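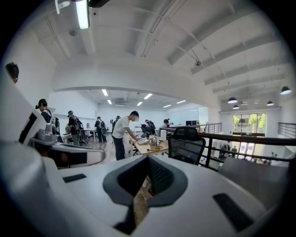
Gripper comparison working group
Minutes, July meeting, 2:00 p.m.

1. Minutes of the last meeting
Approved with one correction: the Bokar arm was run on controller firmware supplied by Cindeo, and the earlier minutes had it the other way round.

2. Hand-held gripper trials
The group reviewed the kettle and canister tasks recorded with the hand-held gripper. The target of 900 usable takes has not been met. Almost 400 were accepted after checking. Most rejected takes had the fingers closing before the camera had settled on the object. Operators also reported wrist fatigue in longer sessions. Agreed to shorten sessions and to put a rest break on the schedule.

The wide lens was discussed. It keeps both the desk and the room in view, and tracking has been more stable than with the narrow lens tried in spring. The drawback is heavy distortion near the rim. Agreed to keep the wide lens for the rest of the trial and to recalibrate whenever a unit has been dropped or opened.

3. Finger pads
The Nunirton pads grip glass well but pick up dust and need wiping between sets. The Jafarzadeh pads stay cleaner and slip more on smooth metal. No decision. Both sets go forward to the next round, on the same objects and with the same operators.

4. Arm and controller
The Bokar arm repeated the pouring motion without a fault in its last run. The Cindeo controller showed a delay of 42 milliseconds between command and movement, measured at the fingertip. It was felt that this is fine for placing objects and too slow for catching one that starts to slip. The supplier has been asked whether the delay can be brought down in settings. No answer yet.

It was asked whether the arm should be slowed to match the hand-held takes. Left open until the supplier replies.

5. Storage and charging
Batteries are being put back on the shelf uncharged. Empty ones are to go in the tray by the charger. File names must include the pad type. Takes without it will not be checked.

6. Actions
Recalibrate all hand-held units before the next round.
Order spare pads from both makers.
Send the delay measurements to Cindeo.
Update the session schedule with breaks.

7. Any other business
A request to add soft objects such as towels was put off to the next meeting.

Meeting closed at 3:15 p.m.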